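A pá do lixo, peça a peça

Geometria, bordo e cabo de um utensílio que raramente aparece nas fichas técnicas

Na loja de ferragens Berrada, as pás do lixo ocupam a prateleira inferior do corredor da limpeza, por baixo dos baldes. São vendidas avulsas ou em conjunto com uma escova de mão, e a etiqueta indica preço, cor e largura. Faltam quase sempre as três cotas que determinam o comportamento da peça: a espessura do lábio, o ângulo do fundo em relação ao pavimento e a altura da parede traseira.

Velimir Kelmendi desenha artigos domésticos injetados há vários anos e trabalha hoje na Ollar, que fornece pás, escovas e caixas de arrumação a distribuidores regionais. Na oficina mantém uma estante com modelos de diversas origens, alguns cortados ao meio para leitura da secção. «O lábio é a primeira coisa que meço», diz. «O resto corrige-se com o gesto de quem varre. Um lábio grosso não se corrige.»

O lábio

Entende-se por lábio a aresta dianteira que assenta no chão. Numa peça de parede constante, sem redução na frente, forma-se um degrau que as partículas finas não sobem. O resultado é a linha de pó conhecida de qualquer pessoa que varra uma cozinha: recua-se a pá, varre-se de novo, fica outra linha mais curta.

Há duas soluções correntes. A primeira consiste em adelgaçar o próprio plástico, em bisel, até ao limite que o molde permite encher. A segunda acrescenta uma tira flexível que se adapta às juntas do ladrilho. O bisel dura mais e lava-se melhor; a tira veda melhor em pavimento irregular, mas acumula cabelo na zona de união e tende a descolar nas pontas. Kelmendi prefere o bisel em casas com soalho ou mosaico liso e reserva a tira para oficinas e pátios.

O empeno é o defeito mais frequente. Uma pá guardada de pé, apoiada no lábio e com a escova encaixada por cima, deforma ao longo dos meses, sobretudo junto a uma fonte de calor. Verifica-se pousando a peça numa bancada plana e fazendo passar uma folha de papel por baixo da aresta. Se a folha passa ao centro e prende nos lados, a curvatura já é permanente.

A concha

A concha tem duas funções que puxam em sentidos opostos. Deve ser baixa na entrada, para receber, e alta atrás, para reter. O modelo Prirnis, comprado para este artigo, tem 213 mm de largura útil e fundo em rampa contínua. O Dremia, de concha arredondada, fica-se pelos 161 mm e compensa com parede mais alta. Em pó e migalhas, o primeiro exige menos passagens. Em resíduos leves e volumosos, o segundo perde menos no trajeto até ao balde.

O contorno também conta. As conchas de cantos retos encostam bem ao rodapé e limpam mal por dentro: o ângulo interior retém humidade e cotão. As arredondadas despejam por inteiro com uma só inclinação, embora deixem por recolher uma pequena área triangular nos cantos da divisão.

O acabamento da superfície merece uma nota. O plástico brilhante liberta melhor a sujidade e mostra mais depressa os riscos. O texturado disfarça o uso, mas guarda farinha e cinza no relevo e obriga a escovar debaixo de água. A carga estática afeta ambos em tempo seco; uma passagem com pano húmido, sem detergente, reduz o problema durante alguns dias.

O cabo

A rutura dá-se no colo, a transição entre concha e cabo, onde se concentra o momento fletor. Uma secção plana nesta zona parte mais cedo do que uma secção em canal, com bordos levantados, para a mesma massa de material. O canal dá ainda apoio ao polegar e impede a rotação na mão quando a carga está descentrada.

O comprimento é uma questão de postura. Um cabo curto obriga a agachar, mas permite controlar a inclinação. Os conjuntos de cabo alto, com pá articulada, evitam a flexão das costas e perdem precisão no fecho. Kelmendi não recomenda o cabo alto para vidro partido: a articulação tem folga, e os fragmentos pequenos ficam presos no eixo.

O furo de suspensão, na extremidade do cabo, resolve o empeno do lábio. Um gancho dentro do armário, a uma altura que deixe a peça livre do chão, é suficiente.

Uso e manutenção

A ordem de trabalho habitual é varrer da parede para o centro, formar um único monte e aproximar a pá com o fundo ligeiramente inclinado para trás. A escova avança, a pá recua poucos centímetros e repete-se a operação. O último pó recolhe-se com papel humedecido, que vai para o lixo com o resto.

A lavagem faz-se com água morna e sabão neutro, seguida de secagem na posição suspensa.

Material volumoso e pouco denso pede outro critério. O papel amarrotado prende ar entre as dobras, enche a concha muito antes de lhe pesar e tapa a vista do fundo, de modo que a capacidade se esgota em volume e o colo quase não trabalha. É o caso dos lenços brancos amontoados nesta pá cinzenta, de concha larga e arredondada, com um friso estriado ao longo do rebordo levantado e um cabo de laterais ligeiramente salientes, que formam um canal pouco fundo. Com uma carga assim, convém manter a concha nivelada no transporte e virá-la já dentro do balde, com um movimento lento.

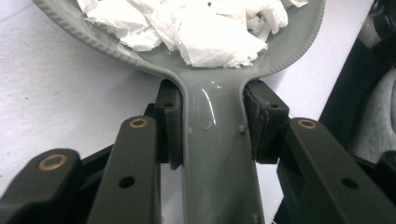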